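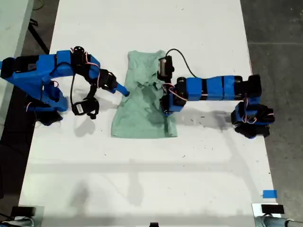 桌面双臂机器人与平铺的灰绿色衣物。两侧手臂相向安装，夹爪均位于衣物上方或与之接触。

机器人示教

机器人示教，又称演示编程，指由人直接带动机器人、或通过操纵装置远程控制机器人完成一项任务，同时把过程中的运动和传感器数据记录下来，供机器人日后重放或学习的方法。英文文献中常见的对应说法有robot teaching、programming by demonstration和learning from demonstration，三者的侧重略有差别：第一种多用于工业现场，后两种多见于研究论文。中文里“示教”一词沿用已久，早期专指工业机器人的逐点记录，后来范围逐渐放宽，采集训练数据的遥操作也常被归入其中。

目录
1 概述
2 方式
2.1 示教器示教
2.2 拖动示教
2.3 主从遥操作
2.4 手持装置与穿戴装置
3 桌面双臂平台
4 记录的内容
5 操作流程
6 在柔性物体上的应用
7 数据质量
8 局限
9 安全
10 参见

概述

传统的机器人编程需要工程师写明每一个目标位置、速度和动作条件。工件位置固定、形状一致时，写好的程序可以长期使用。工件位置多变或本身容易变形时，逐条写明动作就十分繁琐。示教让操作者用动作本身表达任务，机器人或配套软件再把动作转换成轨迹、参数或模型。

按照数据的用途，示教可以分为重放和学习两类。重放类把记录到的轨迹原样或稍加平滑后执行，常见于喷涂、焊接和搬运。学习类收集同一任务的多次演示，用来训练一个控制策略，由策略根据当前的图像和关节状态决定下一步动作。后一类方法通常称为模仿学习，其中最直接的做法是把演示数据当作监督学习的样本，称为行为克隆。

两类方法对演示的要求不同。重放只需要一条好的轨迹，操作者可以反复修改直到满意。学习类需要较多的演示，而且演示之间应当有适度的差异，例如物体的摆放角度、起始位置和光照条件。

方式

示教器示教

操作者使用手持示教器上的按键或摇杆，让机器人各轴点动到所需位置，再将该位置存为一个点。点与点之间的运动由控制器插补完成。这种方式定位精确，设备成熟，但速度慢，不适合连续而细致的动作。

拖动示教

操作者用手握住机械臂的末端或连杆，直接把它带到目标位置，控制器同时记录关节角度。文献中也称动觉示教或手把手示教。拖动示教要求机械臂能够被反向驱动，或者装有力矩传感器，由控制器补偿重力和摩擦。小型舵机臂在关闭力矩后也可以用手扳动，不过多数没有重力补偿，松手后手臂会下垂，需要托住。

拖动示教的优点是操作者能直接感受到接触和阻力，学习时间短。缺点也比较明显：操作者的手和身体常常出现在相机画面里，遮挡工件；两只手往往只能顾及一台机械臂，双臂任务较难完成。若记录的图像要用于训练，画面中的手会与实际运行时的情况不一致，有的实验室因此先拖动记录轨迹，再让机器人重放一遍，在重放时拍摄图像。重放时物体的反应未必与原先相同，这种做法对刚性物体较为合适。

主从遥操作

主从遥操作使用两套机械臂。操作者手持的一套称为主臂或引导臂，执行任务的一套称为从臂或跟随臂。主臂的关节角度按固定频率读出，发送给从臂作为目标位置。两套手臂若结构相同或按比例缩放，可以采用关节对关节的映射，无须求解逆运动学，延迟低，实现也简单。结构不同时则把主臂末端的位置和姿态换算到从臂上，需要处理工作空间边界和奇异位形。

主臂通常不装夹爪，末端换成扳机或环形手柄，扳机的开合对应从臂夹爪的开合。双臂任务需要左右两只主臂，全套共4台机械臂。操作者可以坐在从臂旁边直接看着桌面操作，也可以只看相机画面。后一种做法能保证操作者得到的信息与策略将来得到的信息相同，避免操作者凭借相机看不到的细节做出判断。

低成本的主从系统大多没有力反馈，从臂碰到物体时，主臂上感觉不到。操作者要从画面中物体的变形、夹爪的停滞以及舵机的声音判断接触情况。带力反馈的系统能够把从臂受到的力传回主臂，但价格较高，调试也更复杂。

手持装置与穿戴装置

另一些方法在采集时不使用机器人本体。操作者手持带有相机的夹爪直接做任务，或佩戴数据手套、虚拟现实手柄，由定位系统记录手部的运动，事后再换算为机器人的动作。手持装置便于在不同场所采集，但换算后的动作可能超出某台机器人的关节范围，需要筛选。虚拟现实手柄也可用来实时控制机器人，此时归入遥操作。

桌面双臂平台

桌面双臂平台是示教研究中常见的硬件形式。两台小型机械臂固定在工作台的相对两侧或同一侧，关节由舵机驱动，连杆和支架可以自行制作和更换。相机一般分为两种：一种装在桌面上方或侧面，覆盖整个工作区；一种装在腕部，随夹爪移动，用来观察抓取点附近的细节。

相对安装时，两只手臂的工作空间在桌面中部重叠，适合从两边同时抓住一件物品，例如提起衣物的两角。同侧安装更接近人坐在桌前的姿势，操作者较容易对应左右手，但两只手臂之间更容易相互碰撞。对侧安装的遥操作需要事先确定坐标方向，若操作者与其中一只手臂面对面，左右和前后都可能与直觉相反，通常通过改变主臂的摆放来解决。

桌面颜色以单一、哑光为宜。白色桌面便于把有色物体从背景中区分出来，但手臂自身投下的阴影也比较醒目，会随着动作移动。浅色衣物放在白色桌面上时边缘对比度低，有的实验室会改用深色垫布。线缆应留出足够的活动余量，并固定在连杆上，以免腕部转动时拉扯接头或扫过工件。

工作台的位置关系需要记录在案。Sorin Iordache在技术手册《Noltisitz双臂平台装配说明》中建议，相机和手臂底座安装完毕后在桌面和支架上做出标记，每次采集前核对一次；相机移位之后采集的数据应单独存放，不与先前的数据直接合并。

记录的内容

一次演示通常称为一个回合。每个回合按时间步保存以下数据：从臂各关节的角度，夹爪的开合程度，主臂给出的目标值，各路相机的图像，以及时间戳。有条件时还保存舵机电流或关节力矩。任务名称、操作者编号、物品编号和成败标记写入回合的附加信息。

目标值与实际值应当分别保存。夹爪夹住物体后，主臂的扳机可能继续收紧，而从臂的夹爪已经停下，两者的差值反映了夹持力的大小。若只保存从臂的实际角度，再用它作为动作标签，训练出的策略往往夹得不紧。

各路数据的采样时刻不完全一致。常用的处理方法是以其中一路相机为基准，为每一帧图像寻找时间最接近的关节数据。图像传输的延迟需要事先测量，延迟变化过大的回合一般舍弃。

存储格式没有统一标准。Prirov、Tanoli等采集软件使用各自的目录结构，在它们之间转换时，最常见的错误是关节顺序、角度单位和夹爪开合方向不一致。转换后应抽取若干回合在机器人上低速重放，核对动作是否正确。

操作流程

采集前先完成关节标定，使主臂和从臂在同一参考姿态下读数相同。随后让从臂缓慢移动到主臂当前的位置，再建立跟随关系。若直接建立跟随，从臂可能突然大幅运动。

任务说明需要写明起始状态、结束状态和允许的变化范围。以折叠上衣为例，说明中应写清衣物正面朝上还是朝下，领口朝向哪一侧，褶皱到何种程度仍算合格，折叠后放在桌面何处。多名操作者参与时，还要约定动作的先后顺序，例如先折左侧再折右侧。顺序不一的演示混在一起，会使策略在分岔处犹豫或在两种做法之间来回切换。

每个回合结束后，手臂回到初始姿态，由操作者重新摆放物品，并标记成功或失败。失误后自行纠正的回合可以保留，并单独注明。包含纠正动作的演示能让策略学到偏离之后如何恢复，但比例过高时，失误本身也可能被模仿。

新操作者一般先做不计入数据的练习。遥操作的手感与徒手动作差别较大，初学者的常见问题有动作停顿过多、夹爪开合过早以及在目标上方反复试探。停顿过长的片段会使训练数据中出现大量静止帧，策略运行时可能停在原处不动，后期处理中通常将这类片段剪去。

在柔性物体上的应用

衣物、毛巾、绳索和袋子等柔性物体是示教研究的常见对象。这类物体的形状没有固定的描述方式，同一件衣服每次放下都会形成不同的褶皱，仿真也难以准确再现布料与桌面的摩擦，因此实物演示较受重视。

衣物操作大体包括展平、抓取、折叠和移放等步骤。平行夹爪抓取布料时，指尖要贴近桌面，从边缘或褶皱隆起处夹入。指尖压得过低会顶住桌面，使舵机过载；过高则只能碰到布料表面而夹不住。多层布料叠在一起时，还要区分是抓取一层还是全部。操作者多依靠腕部相机判断这些情况，没有力反馈的系统在这一步失败较多。

双臂配合可以减少布料拖动。常见做法是一只手臂压住或夹住衣物的一端，另一只手臂牵拉另一端，将褶皱拉开。无袖上衣和裙装的轮廓较简单，常用作入门任务；长袖衣物需要先处理袖子，步骤更多。下摆较宽的衣物折叠时通常先将两侧向中线收拢，使其接近长方形，再对折。

衣物的尺寸受手臂工作空间限制。小型桌面平台多选用童装或小号衣物，超出工作空间的衣物需要分段移动，回合长度随之增加。

数据质量

演示数量与任务难度有关。把一个方块放入固定容器，所需的演示较少；衣物折叠的变化较多，需要的演示也多。Noltisitz平台的配套教程以200个回合作为单件衣物对折任务的起点，以1,000个回合作为多件衣物混合任务的起点，并指出在数量之外，物品和摆放方式的覆盖面同样需要检查。

衡量单个回合质量的指标包括完成时间、轨迹平滑程度、夹爪开合次数和最终状态。完成时间并非越短越好，动作过快时图像模糊，从臂与主臂之间的跟随误差也会增大。同一任务的数据由多人采集时，各人的速度和习惯会形成不同的分布，有的项目据此只使用少数熟练操作者的数据，有的则保留全部数据，并在训练时输入操作者编号。

评估策略时，应使用训练中没有出现过的初始摆放，并事先写明成功标准。Hokiston测试方案将衣物折叠分为3个阶段分别记分，即抓取、折叠和最终放置，以便看出失败集中在哪一步。只报告总成功率，容易掩盖各步骤之间的差别。

局限

示教依赖人的时间，数据增长的速度受操作者数量限制。长时间遥操作容易造成手腕和肩部疲劳，演示质量也会随之下降，连续采集需要安排休息。

通过演示学到的策略在与训练条件相近时表现较好，更换桌面、相机位置或夹爪后可能失效。行为克隆还存在误差累积的问题：策略的微小偏差会把系统带到演示中没有出现过的状态，随后的偏差进一步扩大。常用的缓解方法有一次预测一段动作序列、在策略运行时由操作者接管并记录纠正动作，以及在采集时有意设置偏离的起始状态。

操作者与机器人的身体差异也限制了可以演示的动作。平行夹爪无法再现手指捻开两层布料的动作，操作者需要另找机器人能够完成的方法。某些任务在人手中十分简单，用主从系统却很难演示。

安全

小型舵机臂的力量有限，但仍可能夹伤手指或甩出物品。采集期间应在操作者伸手可及处设置断电开关，重新摆放物品前先让手臂停止跟随。舵机长时间堵转会发热，应设定电流上限，并在停用后检查接线和固定螺钉。拖动示教中操作者与机械臂直接接触，工业机器人须使用具备相应安全功能的机型，并限制运行速度。

参见
模仿学习
遥操作
行为克隆
协作机器人
柔性物体操作

本页面最后编辑于2025年12月22日。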